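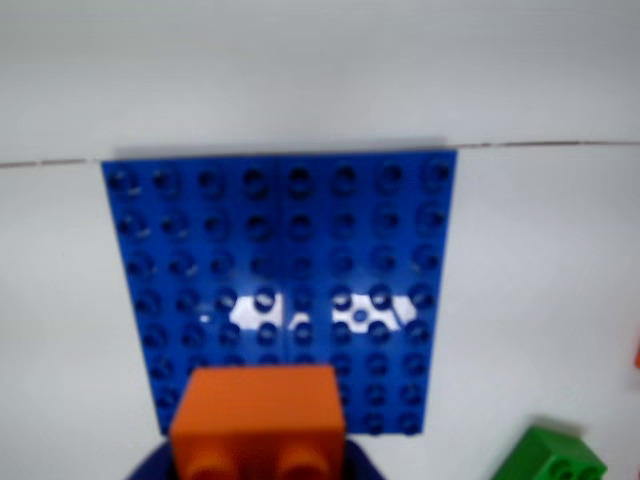
Orange brick over the blue plate, Endside packing room.

Print this page | E-mail this page

The Robot at Endside: Your Questions
Updated April 10, 2021

Is it taking my job?
No. It is taking the part of your job where you press bricks onto display plates until your thumbs go numb. If you were fond of that part, see Jovita Cuevas.

Why is it practicing with big toy bricks?
They're easy to grip and they forgive a lot. The small ones start in August, if Shabani Kimaro is happy. He is rarely happy.

How fast is it?
A good shift on the bench is 700 plates. The robot's best so far is 182. Please stop cheering when it drops one.

What happens to the bench crew?
All of you stay on the payroll at the same rate. Four people move to checking and boxing, and two will train to run the cell with Noemi Russo. Training is 80 hours, paid, and there is a test at the end – an easy one, we're told, by the person who wrote it.

Can I still swap shifts?
Yes, but only with someone who has passed the test. We know this makes Perla Ledesma very popular.

Does it record us?
It records the bench. If you lean over the bench, it records the top of your head. Clips are wiped after each run.

Who do I call when it stops?
Extension 115. Don't nudge it – Nicanor tried that at Dovitz and still has to fill out the form.

Can we name it?
You already have. Please pick one we can put on the safety sign.

Print this page | E-mail this page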